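Flistemum's spring visit, March

The Flindar building sits behind a tile warehouse, and the sign on the door still says Costache. I walked past it twice. Once inside we were given visitor badges, a biscuit each, and Darius Ghiță, who runs data collection and has the patience of a driving instructor.

His team teaches two-armed robots to handle small parts by piling up examples. The goal for this job is 300 good runs. They had 62 when we arrived, and Darius reported this in the voice people use for their mortgage.

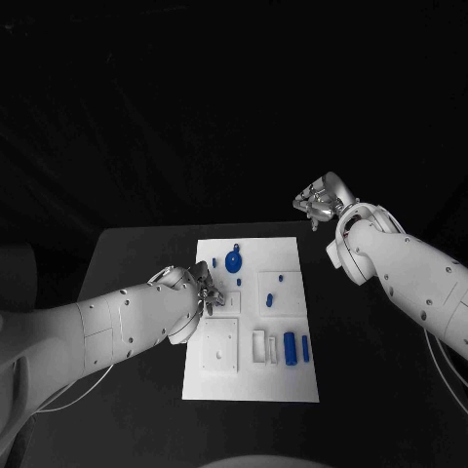
What happens to a run that goes wrong? It gets a label and goes into a separate folder, and the team decides later if the learning system should see it.

The parts are blue and the board is white, and after 12 minutes of watching I had strong opinions about where pegs belong. Flurer, the in-house labeling program, has opinions too – it wants a start and an end marked for every grasp. One of our group asked if this got dull. Darius said he had stopped dreaming about pegs in January.

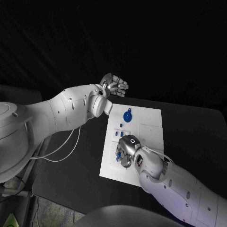
Right hand low over the board with a small blue part, left hand up in the air.

Lunch was soup, at the far end of a corridor with 44 coat hooks and one coat. The next visit is to a bakery line, and sign-up is by the kettle as usual.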